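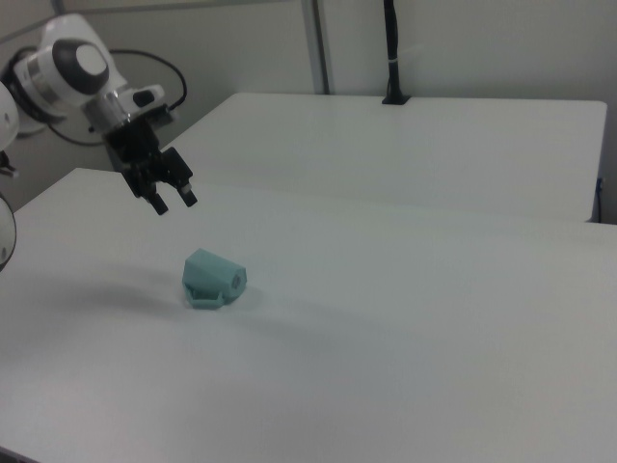

Does a community radio station still belong to the community once a foundation pays most of its bills?
On paper it does. In practice I'd look at who can kill a program, and at the station I've listened to since college, that stopped being the members a good while ago.

The station is in Gillilham and I've paid my dues there every year since I moved to the Rokcombe side of the river. In March the members got a letter saying the Rukton Fund would be covering 55 percent of the operating budget. The letter used the word "partnership" in every paragraph. I counted 6 of them before the signature, which was a scan.

I don't think the Rukton people are villains. I've read their grant guidelines, all 66 pages, and most of it is dull stuff about receipts. But there's a section on "audience alignment" that I've now gone through three times and still can't put into plain words. As far as I can tell, a show that doesn't grow gets reviewed, and a show that gets reviewed twice gets moved to overnight.

Guess which shows don't grow. The tenants' hour has had the same listeners for as long as I can remember, and they're the people who live in those buildings. The poetry half hour out of the Esteban Street library was never going to pick up commuters. Same for the Saturday labor history program, which I'll admit I often found slow. Slow or not, I learned about the cannery strike there and I haven't heard it mentioned anywhere else.

The station's answer, when I wrote in, was that the membership still votes. Fine. There are 1203 of us on the rolls. We vote on board seats, from a list the board draws up. We don't vote on the schedule, and we didn't vote on the grant.

Friends tell me I'm being sour, and that the other choice was a dead transmitter. Maybe. I'd believe it more easily if they had published the books first and asked for money second. The last pledge drive I remember ran four days and hardly mentioned any trouble.

I've renewed anyway, at the lowest level, and I sent a note with the check asking for the full grant agreement. They cashed the check. I'll post the agreement if it ever comes.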